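Cirier Help > Learning from demonstration

Keep the wrist camera of an arm that isn't doing anything?

Asked by Stikden in June

I'm recording block stacking on a two-arm setup and I can't decide what to do with one of the camera streams. There is one head camera and one wrist camera per arm. The task uses two light blue cubes and one pink block, and the goal is a small stack on the table. I drive the arms by hand and Groltex writes everything to disk.

I have 51 episodes so far and planned to stop at 100. Most of the moving is done by the left arm. The right arm stays open on its side of the table and only comes in if a block ends up where the left can't get it comfortably. So in a lot of episodes the right wrist stream is the open gripper, the edge of the table and a lot of gray for the whole recording, with maybe a corner of a cube.

I trained once on what I have, all three cameras, 2,000 steps just to see if anything came out. The left arm does something sensible most of the time. The right arm creeps inward slowly when it should stay where it is. It also sometimes heads for the blue cube that is already in place.

Two things I'd like to know. Should I drop the wrist stream in episodes where that arm is idle, or leave it? And is it a problem that both blue cubes look the same? I don't have a third color in the same size.

Grabs from the wrist and head cameras:
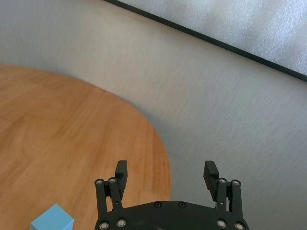
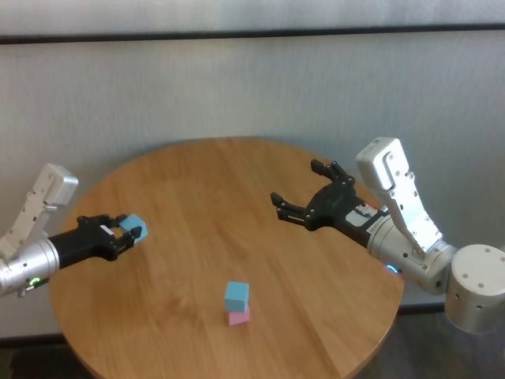
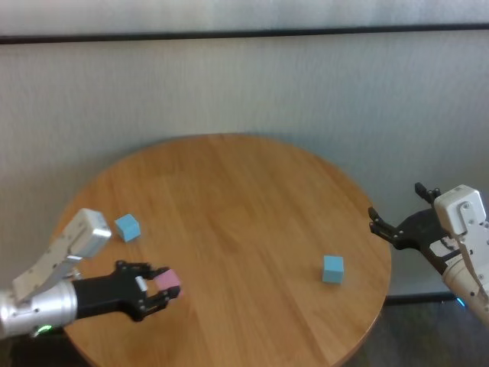
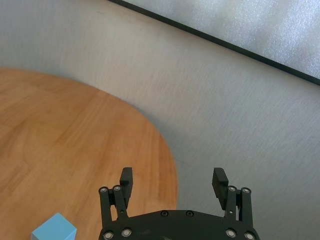 Tags: data collection, two arms, wrist camera, stacking

3 replies

Szymon Walczak
Accepted

Leave the stream in. If you remove it from some episodes and keep it in others, the model has to cope with a missing input, and you'll be doing that for no gain. An idle arm is a correct behavior you want it to learn, and it needs to see what idle looks like. Your two wrist grabs are close to what I'd expect: open fingers, table rim between them, a piece of a blue cube down in the corner.

The creeping is more likely from how the right arm was parked. In the second picture it is over the right half of the table, and in the third it's out past the rim. If the parking position changes between episodes and you nudge it now and then while thinking about the left arm, those small nudges are in the actions and the model will average them. Things I would do before recording any more:

1. Pick one rest pose for the right arm, save it, and start every episode from it.
2. Plot the right arm's joint commands for the 51 episodes you have. Anything that should be flat and isn't, either trim it or throw the episode out.
3. Record a separate batch where the right arm does the work. If it almost never moves with purpose in the data, you can't expect much from it.

On the cubes, same color is fine. What matters is whether you are consistent about which one goes first. If one blue cube goes on the pink block and you then pick up the other, there has to be a rule, for example always the one nearer the left arm. Without a rule the data has two right answers from the same view and the arm can end up going halfway between them. I had that on a Hajdu bench setup with two green pegs and wasted a week on the network settings before I looked at the recordings.

Going back to a block that is already placed is a different problem. Check that your episodes don't stop the second the last cube is let go. Keep recording while the arm backs off and holds still for a few seconds.

2,000 steps is also very short. I wouldn't read much into it.

anonymous user

just crop the wrist image, worked for me

Comment from Stikden: Crop it to what? The cube is in the bottom corner and the fingers are at the bottom too.

anonymous user: i cut the top off. mine was a different camera though

Third reply, from a user who has since closed their account

Agree with keeping all the cameras. One addition: move the starting positions of the blocks more than feels necessary, including some starts close to the rim. With a round table people tend to set everything down in the middle.

Also write the block order in the episode notes field while you record. It's tedious to recover from video later.

Update from Stikden

Plotted the right arm. 14 of the episodes had slow drift in the shoulder, all from the afternoon sessions, so I took them out. Fixed the rest pose and set the rule to nearest blue cube to the left arm first. Retrained to 3,850 steps on what was left and the right arm now stays put. Still sometimes goes back to the finished stack. The old episodes do end right at release, so I'm recording new ones with a longer tail.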